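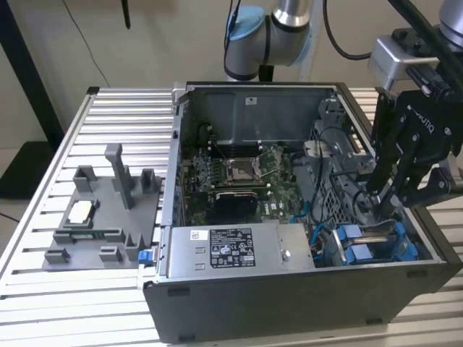 Photo: Wilmer Paucar

So, my hours. A few of you asked after the last post and I've been putting off writing about it, mostly because I was hoping it would sort itself out before I had to.

Back in December my manager, Maribel Tamayo (lovely woman, hates giving bad news), rang to say that Etov wanted to drop all of us in the order office to four days a week. She called it a "temporary variation". I said that sounded like a pay cut and she went a bit quiet.

What I didn't know is that they can't simply do it. My contract says 40 hours, and there's nothing in it about the firm being able to change that when it fancies. They need me to agree, and I'm allowed to ask for it in writing first! I'd have said yes on the phone if the kettle hadn't started whistling.

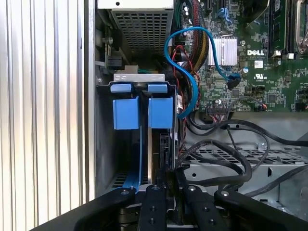
Inside a Dell desktop tower with the cover off.

Anyway, the letter came eventually. It had a start date but no end date, and it said my holiday would be "adjusted accordingly". Accordingly to what? I rang Yurani Mosquera, who I used to share a desk with at Restrepo and who now does HR for a living, and she told me to write back with three things: when does it finish, what happens to holiday I've already built up, and if they make people redundant later, is the payout worked out on my old wage or the new one. That last one had never crossed my mind. On my old wage I take home 1,469 a month, and the new figure is 313 less, so it matters quite a lot to me.
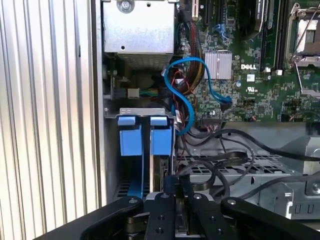 I sent the email and copied in Siu-ming, who got the same letter. Within a day there were eight of us asking the same questions, and I think that did more good than anything clever I wrote. Maribel rang again, sounding much more cheerful, and the new version has a review date in it and a line saying redundancy would go on our full wage. The holiday bit is still a muddle. I've asked twice.

I haven't signed yet. Siu-ming has, and I don't blame him, he's got the twins. I'm giving it until the end of next week and then I'll probably sign too, and look for something on the fifth day. Consuelo at the bakery says she could use me for the early shift, if I can face the early shift.

Posted 29/01/2021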